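February, late

Started on the peg board in the morning and stayed with it until after six. We have 1,121 examples saved for Zercombe now, 143 of them from today. The target is still 2,467, so there's a long way to go.

The short pegs are slow. I keep closing the fingers too early and have to back off and try again – I save those tries too, but tag them separately. Changed the starting spots after lunch so the model doesn't just learn one layout.

Backed everything up to Jandalero before I left. Tomorrow I want to do more with the left hand, then go through the tags.

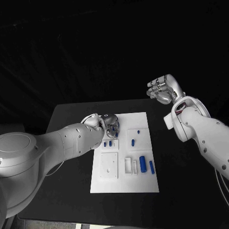
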